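Wutanora Lettings Search: review for housing advisers

Reviewed on the adviser licence, version 6, on a desktop browser. Used daily through March for applicants with rent support and a fixed upper limit.

What it covers

Wutanora pulls together listings from housing associations, council nominations and private landlords who accept rent support. The regional set held 3,000 homes when we began. Each record gives rent, service charge, floor level, heating type and the band of income allowed. Waiting list status is shown where the landlord supplies it, and many do not.

Search and filters

Filters can be stacked, and results load quickly. The rent filter works on the total with service charge included, so it can be trusted for affordability checks. The bedroom filter treats a studio as a one-bed and cannot be told otherwise. Step-free access is a single tick box, with no separate field for door widths or bathroom layout.

Saved searches are limited to 8 per adviser. Preben Hviid, who handles our older applicants, reached the limit in his first morning and went back to a spreadsheet for the rest.

Income check

The calculator takes household size, earnings and benefits and returns a band. It handled weekly and monthly pay correctly. Irregular hours have to be averaged by hand first. The result can be saved as a PDF, with the figures used printed at the foot.

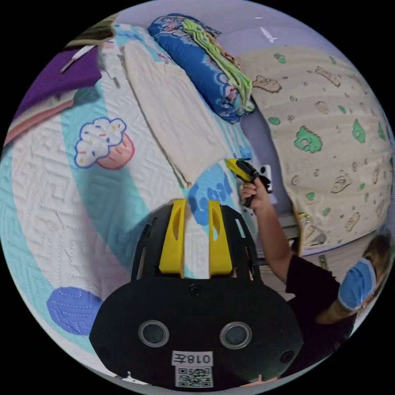 Compared with Tandex

Tandex has fewer homes but updates them twice a day. Wutanora updates overnight, and five of the flats we rang up about had already gone. Simone Evangelista on our duty desk prefers Tandex for urgent cases and Wutanora for planned moves.

Rating

Search: good. Income check: good. Freshness of listings: fair. Export to other case systems: poor, CSV only.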